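Stillodura Breakaway Prop Bottles and Glasses

Zavix Stage & Screen Supply / Props / Breakaway 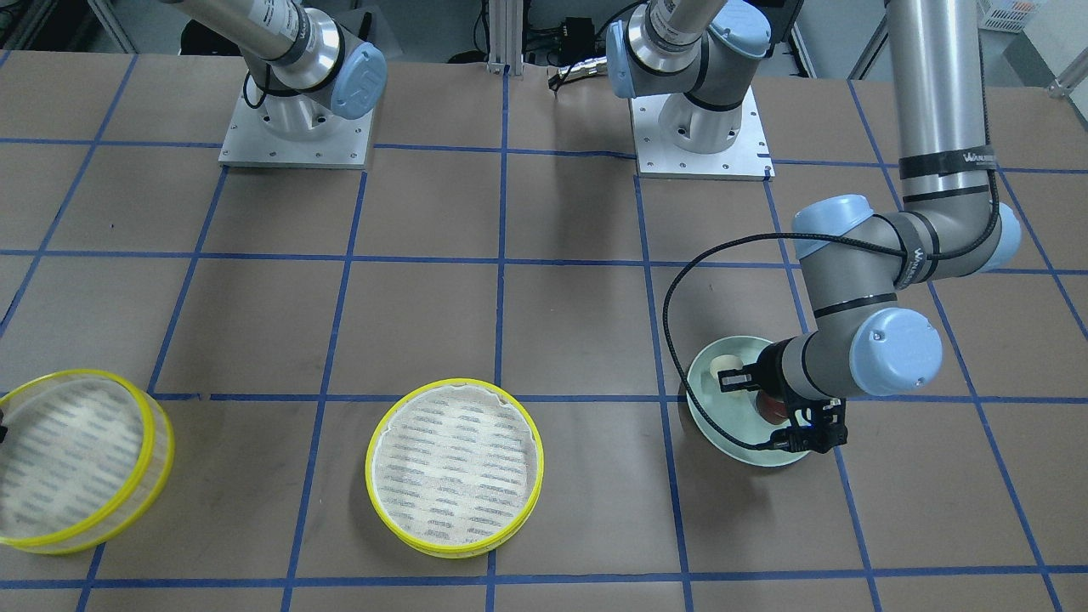
Kraft paper table cover with a blue tape grid, two yellow-rimmed containers and a pale green bowl.

Item: Stillodura breakaway bottle, long neck, case of 9
Price: $240 per case
Colors: amber, green, clear, smoke
Availability: In stock, ships in 2 business days
Minimum order: one case

Product details

Stillodura is a cast resin made to break under light impact. It is used for bottles, tumblers, mugs and small window panes in film, television and live theater. Each piece is hollow and poured in a single mold, so there is no seam down the side to catch the light in a close shot.

The long neck bottle is our most ordered shape. It matches the outline of a common beer bottle and takes a standard paper label. Labels should be put on with a glue stick or low-tack spray. Do not use water-based paste. It softens the surface and leaves a cloudy ring.

The bottles can be held by the body or the neck, carried on a tray, and set down on a bar or table at normal speed. They will break when struck against a padded performer, a wall or a floor. They are for one use only. Pieces from a broken bottle cannot be melted and recast at home or in a shop.

What the case includes

Nine bottles in one color, each in its own foam sleeve
One color card
Handling sheet in English and Spanish
Safety data sheet

Mixed-color cases are made to order and take longer. Call before you place one.

Specifications

Height: 9 inches
Wall: thin at the shoulder and body, thicker at the base
Finish: gloss
Holds liquid: yes, cold only, for short takes
Storage: cool, dry and dark, base down
Shelf life: best used in the season it was cast

The base is thicker than the rest of the bottle and does not break as easily. Plan hits so that contact is made with the body. If a stunt calls for the base to strike a person, ask for the light base version, which is sold by the piece and must be handled with more care.

Using breakaway props safely

Breakaway resin is safer than glass, but it is still a hard material and the broken edges can scratch. Eye protection should be worn by everyone near the action who is not on camera. Performers should close their eyes at the moment of contact and turn the face away. Never strike the face, throat or hands. Do not use these bottles for drinking.

All hits should be planned and rehearsed with a stunt or fight coordinator. Use a rubber or foam double for rehearsal and bring in the breakaway only when the take is ready. Keep real bottles off the set while breakaways are in use. Several of the productions we supply put a dot of colored tape on the storage sleeve and have one person in the props department sign each piece in and out.

Sweep up between takes. Small chips are slippery on painted floors.

Heat is the most common cause of trouble. A bottle left in a closed truck or under a hot lamp will lean or sag. If it has changed shape, throw it out.

Matching items

Stillodura tumbler, clear
Stillodura pint mug, clear
Brannigan rubber bottle, long neck, for rehearsal
Brannigan foam bar stool, painted
Endow blank label sheets, 200 labels

The Brannigan rubber bottle is cast from the same master shape as this one and can be ordered in the same four colors. It has a matte look up close but matches well in a wide shot.

Shipping and returns

Cases ship by ground in a double box. We do not ship breakaway items by air to hot regions in summer. Open the box on the day it arrives and check every sleeve. If a piece is broken, send a photo of it in the sleeve along with your order number and we will replace it or credit the account. Unopened cases may be returned. Custom colors and mixed cases may not.

Local productions can pick up from the front counter. Bring a vehicle with air conditioning.

Questions and large orders

For orders of more than some 200 pieces, or for custom shapes, write to Erlinda Soriano in the casting shop. She will need a drawing or a sample of the shape, the number of takes you expect, and your shoot dates. New molds are charged separately.

For school and community theater accounts, contact Chathurika Cassim at the sales desk.

Prices effective July 2023.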